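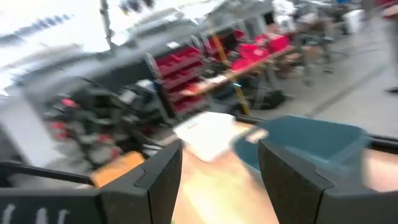 Ticket 374: Wrist stream blurred during fast moves, pick offset follows
Project: Mumley sorting cell, student robotics club
Opened by: Aparecida Rezende
Assigned to: Edileuza Fontes
Status: Resolved, one item carried over
Priority: Normal

Summary
Wrist stream smears badly whenever the arm slews at competition speed. The bin detector (Miranda branch) drops the white bin, or places its near corner well off to the right. The teal bin is usually still detected. At half speed both are found.

Environment
Controller build: Avano 6
Detector: Miranda, colour threshold plus corner fit
Exposure: auto
Slew speed: 100 per cent of club limit
Lighting: overheads on, blinds open

Log

Rezende: Ran the standard sort sequence, 129 cycles. Most of the misses are on the white bin. Rim is close to clipping in the frames I pulled, and the corner fit seems to be grabbing the bright patch on the table between the fingertips. Haven't touched the thresholds.

Fontes: Please attach the controller log as well. Is the wrist mount tight? We had the same symptom in January and it was the mount.

Rezende: Mount checked with the hex key, no play. Log attached. Blur is present with the gripper open and closed. Goes away completely when the arm is parked.

Fontes: Motion blur then. Auto exposure is metering on the table and the dark gear at the back and settling on a long shutter. Set exposure to manual, start at 6 ms, and raise gain until the teal bin is detected again. Leave white balance locked or the peach table surface will drift into the orange class.

Rezende: 6 ms works for the teal bin. White bin is found but the corner is still jumping between cycles. Gain is noisy in the dark areas, no effect on detection that I can see.

Fontes: Two more things to try, one at a time.
1. Close the blinds on the window side and rerun.
2. Add a 374 ms settle before the detector is triggered. Don't trigger on the move-complete flag, it goes high before the arm has stopped ringing.

Rezende: Blinds only: table glare reduced, corner jumps less often, still not usable. Blinds plus settle: no misses in 100 cycles. Settle with blinds open: a few misses, all on the white bin.

Fontes: Good. Commit the exposure and settle values to the Medberg config and not to the detector defaults, the other team shares those. Note the blinds in the setup sheet.

Rezende: Committed. Setup sheet updated. Cycle time is longer by the settle, so we lose a little on the timed round.

Resolution
Manual exposure, locked white balance, settle delay before trigger, blinds closed. Verified at full slew speed. Closed May 5, 2026.

Carried over
Matte covering for the table surface between the bins and the home position. Check with the competition rules before fitting anything. If the glare is fixed at the source, retest with the settle at half the present value.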